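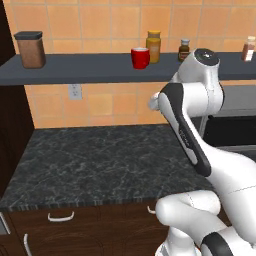 *A red mug and a lidded canister on the shelf, orange tiles behind.*

## About Mudbridge

Mudbridge buys, sells and grumbles about collectable toys from a unit in Bovedden. Mostly monster figures, tin wind-ups and the odd board game that still has its pieces. We've been at it for 13 years, and in that time we have heard the word "rare" used of almost everything, including a rubber bat that came free with cereal.

So we don't use it much. If a figure is easy to find, the listing says so, even when the going price suggests otherwise. We think a lot of those prices are wishful. Sellers copy each other, someone pays too much in December, and by spring the whole hobby is quoting that one sale as though it were law.

### What we stock

At the last stocktake, on 19th August, there were 626 items on the books. Most are loose figures, sold without packaging. We also keep a run of Flutine wind-ups, which we like, and some Nassar bendy ghouls, which we don't like much but people keep asking for. The paint on the Nassar ones rubs off at the nose. Every listing shows the nose.

### Grading

We score condition out of 9. It began as a joke about the ten-point scale, where nothing ever seems to get less than an eight, and it stuck. A 9 from us is hard to get. We've given two.

"Mint" is a word we leave to other dealers. Sealed boxes are sold as sealed boxes – we haven't seen inside and won't guess.

### Selling to us

Send clear photos, front and back, with any accessories laid out next to the figure. We will make one offer. You may well get more at auction, less the fees, and you're welcome to try. We don't buy certificates of authenticity, and we don't pay extra for a figure that comes with one.

### Visiting

By appointment only. Returns are accepted within 2 weeks, and the buyer pays the postage unless we got the description wrong.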